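Teaching a Robot to Wipe a Basin: Project Report
Nelu Moldovan, Kitcombe
Thursday, February 8, 2024

3. Method

The task was to wipe marks off a white bathroom basin with a cloth. I chose it because the surface curves in several directions, and a path typed in by hand would have taken weeks to get right. I drove the arm by remote control and recorded the joint positions together with the view from the head camera. Each recording was one demonstration.

I planned 400 demonstrations and kept fewer, as some had gaps in the log. Recording was done in 3 blocks, starting in September. Every run was trimmed so that it began with the first movement of the arm.
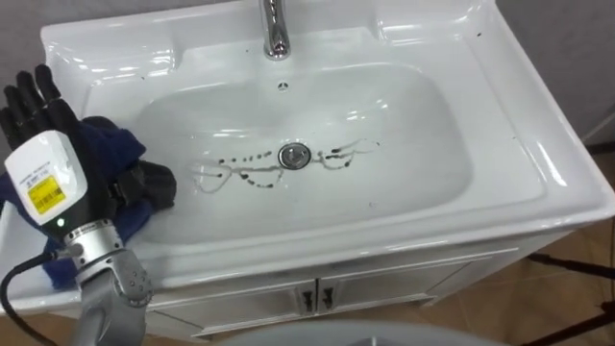
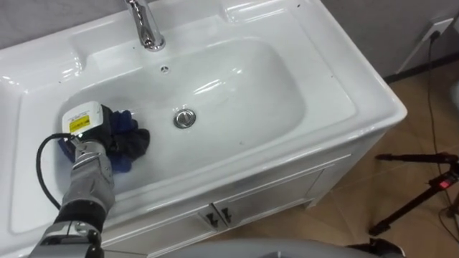 Basin task, arm and hand at the left in both views.

The hardest part for me as operator was judging depth. From the head view I could not tell how hard the hand was pressing, so in the early runs I either hovered over the bowl or pushed too much. I practised for two afternoons before saving anything. I also slowed the arm down in the Planow control program, which made my movements smoother but each run longer.

The reflections on the glaze were a second problem. I had expected the model to mistake them for dirt, so I labelled 3000 stills by hand. This took more time than the driving did.

4. Training

The first model was trained on 24 demonstrations only, to check that the files loaded properly.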